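Bowls, second day

Sunday, evening. Both grippers charged overnight, started after breakfast on the round table in the bedroom. 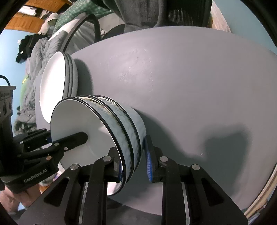
Morning

The task sheet for this one is short. Pick up a stack of bowls lying on its side, turn it upright, set it down, let go. Two hands the whole way through, one gripper steadying and one lifting. Amr Helmy wrote the sheet and he wants 100 good ones before we move on to plates.

I was slow to start. White bowls nested together are harder to hold than a single bowl because the inner ones can slide forward when the outer one tips. The first few I squeezed near the rim only, and the front bowl walked out on me every time. After that I put one finger pad at the rim and the other down by the base, and used the left gripper inside the mouth of the front bowl to keep the stack together. That worked a lot better. I wrote it on the sheet so whoever does the next set at Vullau can start from there.

I threw out 7 before lunch. Two were my fault, I let go too high. The rest were drops partway through the turn. Amr says to keep drops if I recover without using my fingers, and to mark them as recoveries. So some of last week's that I deleted should probably have stayed in. I'll ask if they can be pulled back.

Afternoon

Changed the starting positions after every ten. Stack pointing left, stack pointing away from me, stack near the rim of the table. It is easy to fall into doing the same motion again and again, and the model that came out of the October cups did exactly that – it reached for the same spot on the table wherever the cup was. Gimo, which is what we call the model in training, only knows what we show it. If I always come in from the right, so will Gimo.

My wrists get tired after an hour. The trick is to move slower than feels natural, but I speed up without noticing and then the log flags it. Did four sets, with a break for tea between each.

Upload to Pacheco took most of the late afternoon. It stalled once and I restarted it. The total on the project page now reads 579, all kitchen items together.

Evening

Final number for the day was 108 kept, so the bowls are done as far as the sheet goes. Amr called at seven and had watched a few already. He thinks I pause too long before closing the fingers. I said I pause because I'm checking the pads are flat on the bowl, and he said fine, but make the pause the same length each time or cut it. I don't know how to make it the same length. Maybe count to one.

He also wants a version with the stack starting upright and ending on its side. I can't think who would need that, but he says the reverse is useful for training and it's quick to do. Will do those before the plates.

Washed the bowls and ate soup out of one.

Comments

tessel: We had the same trouble with nested cups. Going slower on the turn helped more than squeezing harder.

R. in the back office: Please do keep the drops. We had hardly any recoveries in our first set and it showed.

mopbucket9: What happens if the stack has five or six? Does one gripper still reach?

Recent entries

Bowls, first day
Cups again
Folding towels, gave up
Zumness forms and how to fill them in
New pads for both grippers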